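Draltilia Surfaces Board > Tabletops and Counters > Sealing speckled tops: penetrating or film?

tolmark
Posts: 384
12/03/2023

Looking for input on resealing. We have 16 round tops, all red with a mixed fleck, bought through Murín. The paperwork says "decorative composite" and nothing more. Factory finish is a semi-gloss. Cleaner so far has been neutral pH, diluted per the label, applied with a flat cloth.

Two quotes are on my desk. One is for a penetrating sealer (Kodix). The other is for a film-forming topcoat from Gadeck, two coats, with a 16-hour cure between them. The price difference is small. I care about service life and about whether a single damaged top can be redone without pulling the rest. 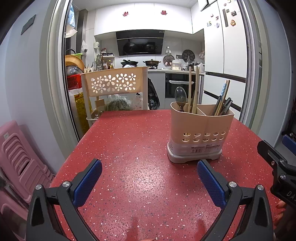 Red ground with white, pink and dark blue fleck

grout_line

Penetrating sealer only works if there is something to penetrate. On cement-bound terrazzo it is the correct choice. On a resin-bound top it sits on the surface, hazes, and has to be buffed off. Find out the binder before you compare quotes.

Test: put a drop of water on the underside, where there is no finish. Leave it for 4 minutes. If it darkens the material, you have porosity. If it beads and wipes off clean, forget the Kodix.

e_kopecky

Partly disagree with grout_line. The underside on many of these is a separate backer, so the drop test tells you about the backer. Test on a cut edge or inside a screw hole.

I also would not put a film coat on a dining surface that gets wiped all day. Film coats fail at the edge first. Water gets under, the edge lifts, and from that point you are stripping the whole top.
– Eduard Kopecký

tolmark

Did the drop test inside a pilot hole. No darkening that I could see. So resin, or something that behaves like it.

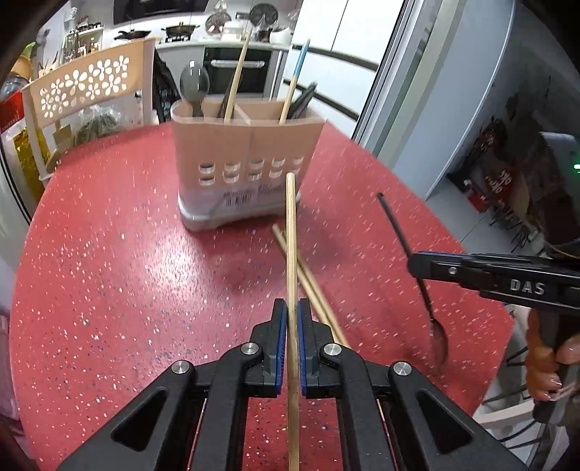

Edge failure is a fair point, but I think standing water in the middle is the larger load on these tops. A film coat that stays wet in one spot will go cloudy there, and people then scrub the cloudy spot, which takes the gloss down further. The usual source is whatever lives on the table full time. The beige utensil caddy is a case in point: it has a row of oval cutouts along the sides, and anything put back in it damp can keep the area under the base damp too. I am considering a cork mat under each one, changed every February with the other consumables.

hob_and_sink

Cork holds water. Use silicone feet so air gets under.

grout_line

Agree with feet. Disagree that the middle is the larger load. On our tops, the wear pattern was always a ring where forearms and plates go. Gloss readings dropped by up to 40 percent in that ring and barely moved at the center.

e_kopecky

Were those readings taken at 60 degrees, and before or after cleaning? Body oil on a semi-gloss finish will give you a low number that comes back after a degreaser. 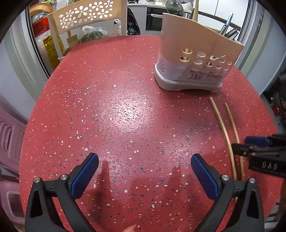
Red speckled top, glare patch near the center

grout_line

60 degrees, after cleaning. I take the point about oil, though we did not degrease, only neutral cleaner.

e_kopecky

Then the figure is not usable for wear. Degrease one quadrant, read again, compare.

tolmark

I will do that on one top before signing anything. If the gloss comes back, I may skip both products and budget for a periodic polish.
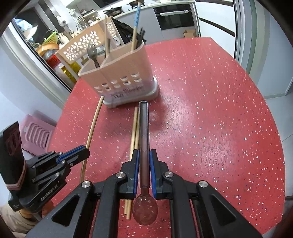

Page 2 of 4

hob_and_sink

If you go the polish route, check the silicone content first. A silicone polish will make any later film coat fisheye, and you will be sanding to get rid of it. The Gadeck rep told me their topcoat tolerates residue. I tried it on an offcut and it did not.

grout_line

What was the prep on the offcut?

hob_and_sink

Alcohol wipe, no abrasion.

grout_line

That explains it. Any film coat over a cured resin needs a mechanical key. Scuff, vacuum, wipe, coat.

tolmark

Quadrant test done. After degreasing, most of the gloss came back in the outer ring, less at the center. Both of you can claim something from that. I have told the Kodix people no. Still open on the topcoat, waiting for Murín to confirm the binder in writing.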